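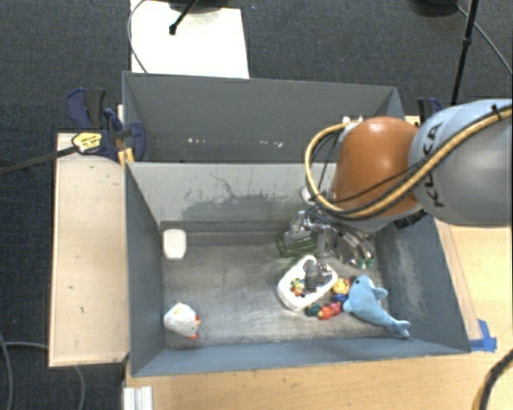 By our business reporter, Huvmont
Last updated: March 25, 2020
Print this story | E-mail this story

Fovlow opened its Huvmont workshop to visitors for an afternoon to show off Kundov, the picking system it hopes to sell to warehouses and returns centres. Those who came hoping to see a warehouse job being done may have left wanting more.

The demonstration used a KUKA arm over a grey bin of toys and containers. There was a light-blue plush dolphin, a toy made of coloured beads and a white plastic tub with a smaller toy inside it. Kundov's job was to choose an item, take hold of it and move it to another place without being told what it was.

Fovlow says the system made 948 picks in its own trials in August and got 98 per cent of them right. It did not say which items were used, how long each pick took or whether staff were allowed to tidy the bin between tries. Asked for the full results, the company said they would be shared with customers.

Speed is the other question. A handout given to visitors put the present rate at 46 items an hour, with the arm running alone. Anyone who has packed boxes for a living will know how that compares with a person on an ordinary shift. The company says the rate will rise, but gave no target.

Mathebula, the parcel firm that is paying for part of the work, plans to try one unit at its returns depot later in the year. It said the trial would not affect any of the 47 jobs there. It would not say the same about the years after the trial.

Soft toys and odd shapes are hard for machines to grip, and Fovlow deserves some credit for not filling its bin with neat cardboard boxes. Even so, a returns depot also has torn bags, loose laces and things that leak. Questions about those were met with a promise of further work.

No price has been given for Kundov. A second open afternoon is planned, and the company says visitors will be able to bring items of their own.

Related items
Mathebula to extend Huvmont depot hours
Council backs new units on workshop estate
Letters: who checks the robot's sums?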